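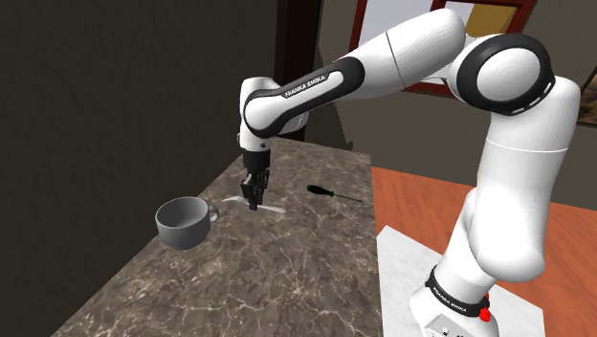 Franka arm over the spoon, in simulation. Mug on one side, screwdriver on the other.

**1/** I was asked to write down the rules our small group uses before a simulated task is allowed into the shared set. I put them here in short posts. English is my second language, so please ask me if a sentence is not clear.

**2/** First rule: one task, one sentence. "Pick up the spoon." If you need a second sentence to explain what counts as finished, the task is not ready. Write it again, or cut it in two tasks.

**3/** Name the object in the same way everywhere. We once had "spoon", "teaspoon" and "cutlery" for the same model, in three files. It cost me a whole afternoon in December to find why the results did not add up.

**4/** Each task has objects which the arm must leave alone. We call them bystanders. In the spoon task they are the mug and the screwdriver. A run where the spoon is lifted but the mug has moved more than 2 cm is written down as a failure. Some colleagues find this too strict. I do not.

**5/** Why a screwdriver on a kitchen counter? In my own kitchen there is one also. A test counter with only kitchen things on it is too polite. Put at least one object there that a person would leave behind by mistake.

**6/** Start positions. The arm begins from the same rest pose in every run, and the objects are moved by the random seed. Save the seed! A result without the seed cannot be repeated by another person, and then we can only believe you or not believe you.

**7/** We ask for 200 runs per task before anybody writes a percentage. Fewer runs are fine for your own notes. Then please write the count, for example "it worked in so many of so many", and leave the percentage out.

**8/** Time limit: up to 60 seconds of simulated time for one attempt. After that the run is stopped and counted as a failure, also when the gripper is already closing. The clock must be simulated time, never the clock on your desk. A slow laptop should not make a robot look worse.

**9/** Flat objects need their own rule. A spoon handle lies very near to the surface, so the fingertips come very near to it too. Every contact between finger and counter must be logged with its force. In simulation a hard push into marble costs you nothing. In the laboratory it costs you a fingertip, or a safety stop and a bad morning.

**10/** From this comes the next one: keep the force and speed limits of the real arm switched on in simulation. I have seen people raise them "only for debugging" and forget. Our checking script now refuses any file where the limits are higher than in the arm's own settings.

**11/** Krishnamoorthy Rodrigues asked me at the Ballstead meeting if we should also fix the lighting and the background. My answer is no, but record them. The wall, the floor, the window, the light: all of it goes in the scene file, with a version number. If you change the texture of the counter, it is a new version.

**12/** Pictures in reports: always say when a picture is rendered. Put it in the caption, close to the picture, and not only in the appendix. Readers look quickly and good rendering is easy to mistake for a laboratory.

**13/** Failed runs are kept for as long as the good ones. In the Jerkwood set we deleted them to save disk space, and later we could not answer a simple question about dropped objects. I signed that decision myself and I regret it.

**14/** When a task goes from simulation to the real arm, a second person reads the file first. They check the limits, the rest pose and the emergency stop procedure, and they write their name. The author of the task cannot be this second person, also when everybody is in a hurry.

**15/** The full checklist has 76 lines, most of them boring (units, file names, which axis is up). I will share it when the part on soft objects is corrected. If your group does point 9 in a different way, please write to me. I am not satisfied with our force threshold yet.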